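4. Oiling and Curing the Top

Read this section through before you open the can. The leaflet packed with the Vorwood table says the top can be "finished in an afternoon." It can't, unless your afternoons run to several days.

4.1 What you need

The Ponosach hardwax oil from the kit, or another oil made for tabletops
Lint-free cotton cloths
Sandpaper, 100 and 190 grit
A white abrasive pad
A metal can with a lid, filled with water, for used cloths

The kit also includes a foam applicator. You may use it if you like foam crumbs in your finish. Saulius Butkienė, who revised this section for the second printing, tried three of them and went back to a folded cotton cloth.

NOTE: Oltmanns sells a "pre-oil conditioner" for this table. We have put it on half a top and left the other half bare, and could not tell the halves apart a week later. Buy it if you want to.

4.2 Preparing the surface

1. Remove the top from the frame if you have not attached it yet. If you have, tape off the legs and the apron.

2. Sand the whole top with 100 grit, along the grain. Use a block. Fingertips dig hollows that show up under a low lamp.

3. Vacuum the dust, then wipe with a barely damp cloth. Let the top dry. The fibers will stand up and feel rough.

4. Sand again with 190 grit, lightly. Stop there. The claim that you should keep going to very fine grits comes up on every forum, and on this table it mostly closes the surface so the oil sits on top and stays sticky.

5. Vacuum again. Skip the tack cloth, as some of them leave wax behind.

CAUTION: Wear a dust mask while sanding. The paper one in the kit fits poorly around the nose. Use your own.

4.3 First coat

1. Stir the oil with a flat stick, all the way to the bottom of the can. Do not shake it.

2. Test on the underside first. The color card shows a shade called "natural," which in our experience is a little more yellow than printed.

3. Pour a small puddle and spread it thin, working in strips the full length of the top. Less than you think you need is usually right.

4. Wait 20 minutes. The can says you may leave it longer. Every gummy top we have been asked to look at had been left longer.

5. Wipe off everything that has not soaked in, then wipe again with a clean cloth. The surface should look nearly dull.

CAUTION: Oily cloths can heat up and catch fire on their own. Put them in the water-filled can right after use, close the lid, and follow your local rules for disposal. Do not ball them up in the trash, whatever your neighbor does.

4.4 Second coat

1. Let the first coat dry overnight in a room with a window open. If the top still smells strong or feels tacky in the morning, give it another night.

2. Rub the top with the white pad, going with the grain. Wipe clean.

3. Repeat steps 3 to 5 of section 4.3, using half as much oil.

A third coat is optional. Pikthorpe's own brochure recommends four, and Pikthorpe also sells the oil.

4.5 Curing and first use

Dry to the touch does not mean cured. You may put light items on the top after 40 hours. Keep water, hot dishes and tablecloths off it for two weeks — longer in a cold room. Rubber feet on lamps and small appliances can leave marks in fresh oil, so put felt under them.

We do not trust the "water beads up" test. Fresh oil will bead water for a while even when it was put on badly. Press a clean white cloth on the top for a minute instead. If it picks up color or a smell of oil, wait.

NOTE: Oil does not hide grain or even it out. Wavy lines will stay wavy, and most will look a bit darker than they did before.

For scratches and water rings, go to section 5.
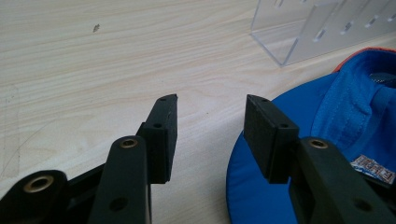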